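The Desk at Zallidham

My aunt left me the desk, and 1,862 in a savings account, and a letter asking me to finish her index.

The index was for a history of the Brorkier ferry. She had started it in February and got as far as the letter P. By the time I came up to Zallidham to clear the flat there were 387 slips of paper in a shoebox and a note from the publisher saying the end of May would do.

I took the shoebox home for a week and got nowhere. So I came back, let myself in, and sat down at the desk where she had worked. I moved the typewriter to the bedroom and put the box on the floor by my feet. I left the mug and the books in the corner as they were.
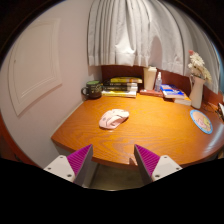 The first evening I did Q, which had one entry, and most of R. She had strong views on R. Under "Repairs, hull" she had written "see also Lies" and underlined it. I looked up Lies. It had four page numbers and they were all about the same harbourmaster.

After that it went faster. I ate toast standing up and wiped the desk with my sleeve. The man downstairs played the radio until ten, then stopped, and I could hear the buses turning at the end of the road.

I reached Z a little after midnight on the third night. There was already a slip for it in her writing. It said "Zallidham, author's view of, from desk" and gave page 100. I turned to page 100. It was a table of fares.

I typed the entry in the way she had it and went to find my coat.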